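Torncombe Home Buyer Workbook
Section 4: Setting up your purchase file

Section 4 covers the part of the process between your first meeting with a housing counselor and your first written offer. You should already have your counseling certificate and your loan pre-approval letter. If you are missing either one, go back to Section 3 before you continue.

Most buyers finish this section in two or three evenings. You can save your work at any point.

4.1 Before you start

Have the following on hand:

Pre-approval letter from your lender
Pay stubs for the last two months
Bank statements for the last two months, all pages
Federal tax returns for the last two years
Photo ID for every person who will sign the loan
Name and phone number of your agent, if you have one

Note: A bank statement marked "page 1 of 6" needs all six pages, even if the last one is blank. Missing pages are the most common reason a file is sent back.

4.2 Creating the file

1. Sign in to Taseo with the email address you gave your counselor. A different address will open a second, empty account.

2. Choose New Purchase File. Enter your name exactly as it appears on your photo ID.

3. Enter the names of any co-borrowers. Someone who will live in the home but will not sign the loan is entered under Household, not under Co-borrowers.

4. Enter your maximum price from the pre-approval letter. Do not round up.

5. Upload your documents one at a time. Wait for the green check mark before starting the next one.

6. Press Save and write down your file number. You will need it every time you call.

Caution: Do not email tax returns or bank statements to the office. Email is not secure, and documents sent that way will be deleted and you will be asked to upload them again.
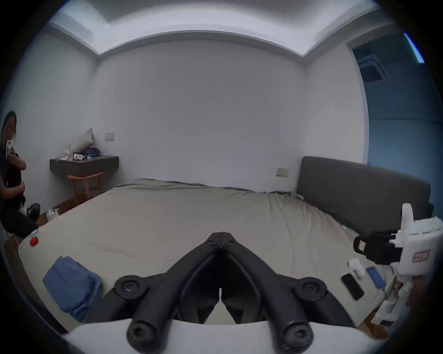

If an upload stops partway, sign out, wait a few minutes and try again. Files larger than 25 MB will not go through. Scanning in black and white usually brings a large file under the limit.

4.3 Setting your budget page

The budget page compares what you pay now with what you would pay as an owner. It is for your own use and is not sent to the lender.

1. Open Budget and enter your current rent.

2. Enter the estimated principal and interest from your pre-approval letter.

3. Enter property tax. Use the figure on the listing only as a starting point. Taxes on a home that has been vacant or bank-owned may change after the sale, so check with the county assessor.

4. Enter homeowner's insurance. Get at least one real quote. Some insurers charge more for a house that has been empty, and some will not write a policy until the utilities are back on.

5. Enter association dues, if any.

6. Enter a monthly amount for repairs. The page fills in $100 to begin with. For an older house, or one sold as is, use a higher number.

The total appears at the bottom. If it is more than $600 above your current rent, a yellow bar appears with a link to book a call with a counselor. The yellow bar does not stop your file from moving forward.

Note: Utilities are left off the page on purpose. If you are moving from an apartment where water and trash are included, add them yourself on the Other line.

4.4 Adding homes to your list

1. Choose Add a Home and type the street address.

2. Pick the type of sale: owner, bank-owned, short sale or estate. Your agent can tell you which one applies.

3. Enter the asking price and the date you visited.

4. Fill in the room sheet. There is one line for each room, with a box for notes and space for photos.

5. Mark each item as Fine, Repair or Replace. Leave it blank if you could not check it.

6. Press Save before you open the next home.

Fill in the room sheet the same day you visit. After three or four houses it is hard to remember which one had the soft bathroom floor. Measure the bedrooms while you are there, wall to wall and also along the wall where the bed would go. Closet doors, floor vents and low windows take up more wall than people expect, and listing measurements are often taken at the widest point.

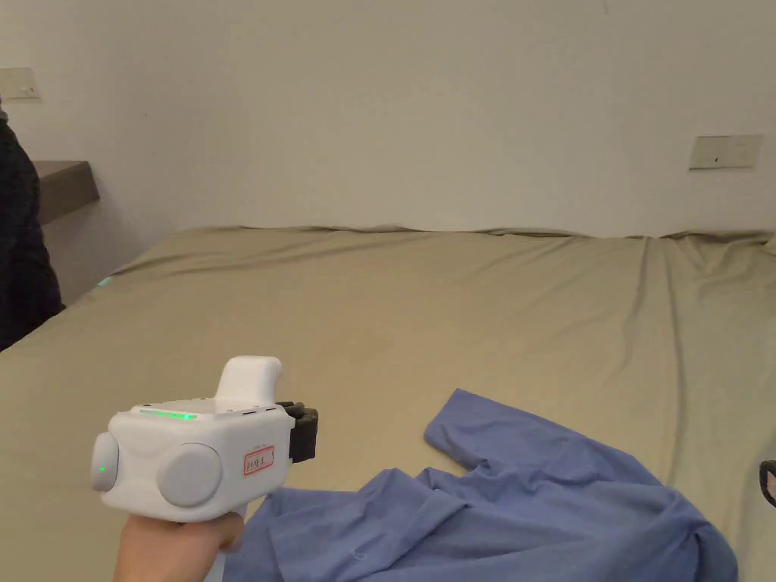 Bedroom: large bed with fitted sheet.

Do the same for the refrigerator opening and the front door. Write the numbers in inches.

Caution: In a house with the power or water turned off, you cannot check outlets, the furnace, the water heater or the drains. Leave these lines blank and tell your inspector. Do not mark them Fine on the word of the seller.

4.5 Sharing the file

You decide who can see your file. Your counselor can see it from the start. Everyone else has to be added.

1. Open Sharing and choose Add a Person.

2. Enter the person's email address and pick View or Edit. Agents and family members usually need View only.

3. Press Send. The invitation is good for 60 days.

To take someone off, choose Remove next to the name. The change takes effect right away, but they keep anything they have already downloaded.

If your lender uses Radeo, do not add the lender as a person. Turn on Lender Link on the same page and enter the loan number. The two systems update each other overnight – a document uploaded in the afternoon will not show on the lender's side until the next morning.

4.6 If something goes wrong

File number not recognized. Check for the letter O typed as a zero. File numbers contain digits only after the first two letters.

Pre-approval shown as expired. Ask your lender for a new letter and upload it under the same heading. Do not delete the old one.

Home marked "Not eligible." The address may be outside the program area. Call Jyoti Rathore in the Holanda Street office before you give up on the house – boundary lines run down the middle of some streets.

Co-borrower cannot sign in. Each co-borrower needs a separate email address.

For anything else, ask for Obsa Woldegiorgis and have your file number ready.

Section 4 last revised 23 October 2021. Continue to Section 5, Making an Offer.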